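Kekenell Household Waste Diaries
README, second release
September 27, 2014

What you are getting

One table of kitchen waste diaries kept by households in Kekenell and Wollholm, plus a codebook. 523 diaries were handed in. We asked for 500, and I would treat the extra ones with some suspicion, as several look like the same household filling in a second form under a different spelling of the street. They are flagged in the column dup_maybe. I have not removed them.

Read this before you quote a figure

The first release was picked up by a local newsletter, which reported that Wollholm throws away twice as much bread as Kekenell. The data do not show that. Wollholm households were given the long form, which has a separate line for bread. Kekenell households were given the short form, where bread goes under "baked goods and other". Brahim Bouzid thinks the two can be lined up by splitting the Kekenell column in a fixed ratio. I don't, and the file keeps them apart.

Weights are what people wrote down. A few used kitchen scales, most guessed, and a fair number wrote things like "half a bag". Nouhaila Samir turned those into grams using a table of her own, which is in the codebook. It is a sensible table. It is still guesswork, so filter on weight_source if you care.

Files

diaries.csv: one row per household per day
households.csv: one row per household
codebook.txt: column names, units, the grams table
changes.txt: what differs from the April release

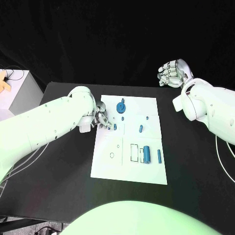 Fig. 1. Tabletop with gridded sheet and blue parts.

Known problems

People eat better when they are keeping a diary. Every survey of this sort has the trouble and most of them mention it in a footnote. Here it is bad enough to see: reported waste drops by the 3rd day and stays down. Anyone claiming that the diary "changed habits" would need figures from after it stopped, and we have none.

Flats are thin on the ground. Magdy Younis delivered most of the forms in Kekenell and could not get past the entry doors at Badawi Court, so that whole block is missing.

The column income_band is self-reported, optional and left blank by around a third of households. I would leave it alone. Hanane Salem wanted it dropped altogether and she may well have been right.

Blank does not mean zero. In diaries.csv an empty cell means the line was not filled in. The April release had these as 0, which dragged every average down. Please throw that version away.

Use

Free to use and pass on, with credit to the Clomton Waste Survey. Corrections to Juniper Tran, with the household number and the column name. "The totals look wrong" is not enough for me to go on.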